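Verthorpe Inilton Saddle Review

Dayana Ccori

I bought the Inilton in May to replace a saddle that had gone flat on the left side. It has now done 3101 miles on my own bike, mostly on chipseal and old farm roads, with one wet week of touring in the middle.

The Inilton is the middle model in Verthorpe's range. It has a short nose, a wide center channel and steel rails. The carbon-railed version is lighter and costs a lot more. I have not ridden that one.

Setup took longer than I expected. The shape rises at the back, so a level reading across the whole top leaves the nose pointing up. I ended up leveling the front half only and moving the saddle back 6 mm from my old mark. After that I left it alone.

The first two weeks were firm. The padding is thin and it does not soften much, but the shell flexes a little under the sit bones and I stopped noticing it on rides of up to 506 minutes. On the indoor trainer I still stand up more often than I did on my Taipe.

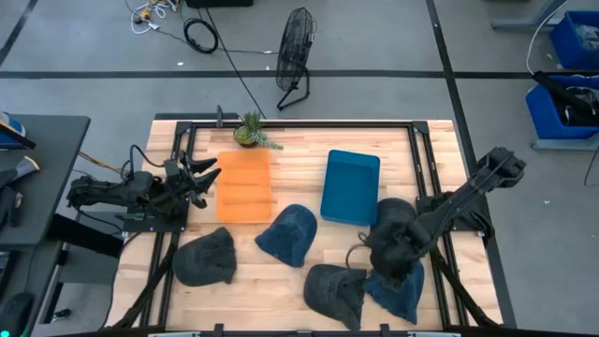 Five caps and a small succulent on the maple worktable.

The cover has held up well. There is a scuff on the right rear corner from a brick wall, and the stitching under the nose is intact. Mud wipes off the top easily. The channel is harder to clean – grit packs into the front end and needs a brush.

My one real complaint is the rail clamp area. The marked section is short, and riders who need a lot of setback will run out of it. Carola Weidemann, who is taller than me and rides a Droltberg frame with a steep seat tube, borrowed it for a weekend and could not get far enough back with her inline post. She liked the shape otherwise.

The loop for a saddle bag is molded plastic. Mine creaks with a heavy bag and is quiet with a light one.

Good: stable shape, tough cover, wide channel
Less good: short clamp area, creaky bag loop

I would buy it again for outdoor riding. If most of your miles are indoors, try one with more padding first.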